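Keeping white linens white (and the table under them too)
Posted in Laundry & Linens, June 2024

I get more mail about white cloth than anything else on this site. Napkins, dish towels, tablecloths, that one good pillowcase from somebody's grandmother. So I've pulled my notes together into one long page, with a few things readers have sent in, and I'll keep adding to it when I learn something new.

Let me start with the thing I got wrong for years, which was hot water first. I'd see a stain, panic, and throw the napkin straight into the hottest wash I had. If the stain is egg, milk, blood or gravy, that cooks it right into the fibers and you're stuck with a tan shadow forever. Cold water first, always, for anything that came from an animal. Run it through the back of the cloth so the stain gets pushed out the way it came in. Then you can go warm.

Tea, coffee and red wine are a different story. Those like a long soak. I use a scoop of oxygen bleach (the powder kind, no chlorine) in a bucket of warm water and leave the cloth in overnight. Check the package for how much, they vary. And please use a bucket you can spare, and stir until the powder is all the way dissolved before the cloth goes in - I've had little gritty patches that took three rinses to get out.

Candle wax: let it go hard, scrape off what you can with the back of a butter knife, then put brown paper over and under the spot and press with a warm iron. Keep moving to a clean part of the paper. If the candle was colored you may still have a stain afterward, and that goes in the oxygen soak like the coffee.

Grease is dish soap. Just plain dish soap, rubbed in with your thumb while the cloth is dry. Water first makes it harder. Celina Wilczyńska wrote to say she uses chalk on hers, crushed up and left on for an hour before the soap, and I tried it on a napkin with salad oil all over it and it came out beautifully!

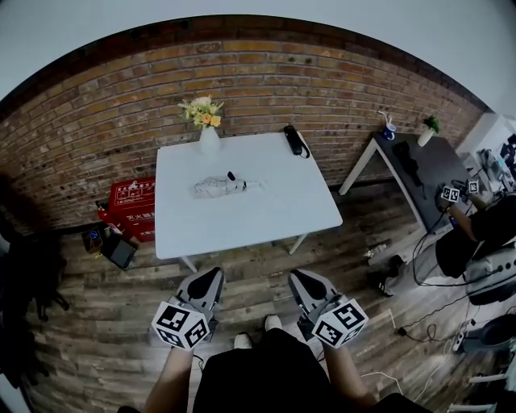 White cloth on a white table, with yellow and cream flowers in the corner.

Now, the wadding up. I am the worst for this. I finish dinner, ball the napkin up and leave it, and two days later it's still sitting there with creases that need a steam engine to shift. If you can't wash it right away, at least shake it out and hang it over the back of a chair. Damp cloth left in a ball can mildew faster than you'd think in summer, and mildew spots are the hardest thing on this whole page. Lemon juice and salt, then out in full sun, is my best answer for those, and I won't promise it works every time. It got rid of most of the specks on a table runner last August and left two, and I now put the bread basket over those two.

A word about the dryer. I take white cotton and linen out while it's still a tiny bit damp and iron it right then. Bone-dry linen is miserable to iron. If you miss the moment, sprinkle it with water, roll it up in a towel and come back in half an hour. And skip the fabric softener on napkins and dish towels, it leaves a coating and then they just push the water around.

White tables

I've had a white table for years now and I love it, but it shows everything. Crumbs I can live with. It's the rings and the smears that get me. For everyday wiping I use a soft cloth wrung out in warm water with one drop of dish soap, and then a second dry cloth right behind it. The second cloth is what stops the streaks.

Baking soda made into a paste takes off most tea rings. Put it on, wait a few minutes, wipe gently. Try it somewhere hidden first if your table has a shiny finish, as it can dull a gloss. Never use the green side of a scrubbing sponge! I did that once on a kitchen shelf and the patch still picks up dirt faster than the rest of it. 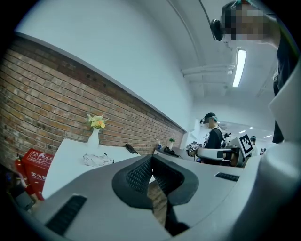 Turmeric is its own special problem. Wipe it up the second you see it. If it's already yellow, the paste will fade it some, and then a sunny window does the rest over a week or so. Maysoun Dabbas says she keeps curry nights strictly to a dark tablecloth and I think she's smarter than I am.

Flowers

If you keep a vase out on the table, dry the bottom of it every time you fill it. That little wet ring gets under the finish on wood and leaves a mark on most painted things too. A cork coaster solves it, or a circle of felt if you'd like something that doesn't show. Lilies I only bring in after pinching off the orange parts in the middle, since that pollen on a white napkin is a nightmare. If it does fall, don't rub and don't wet it. Lift it off with sticky tape, dab dab dab, and shake the cloth outdoors.

Change the water every couple of days and take off any leaves that sit below the water line. A cloudy vase gets a spoonful of raw rice, some vinegar and a good swirl.

From the mailbag

Lama Najjar asks if she can bleach linen. You can, once in a while, but chlorine bleach weakens it and can turn it yellow, so I'd stay with the oxygen kind.

Armelle Chevalier keeps her tablecloths rolled on cardboard tubes so there's no fold line down the middle. I've started doing this with my long one and it's wonderful, though I had to wrap the tube in an old pillowcase first, as cardboard can leave a brown tint on white cloth over time.

Still on my list to test is soaking in whey, which a reader swears by. I'll need to find some whey.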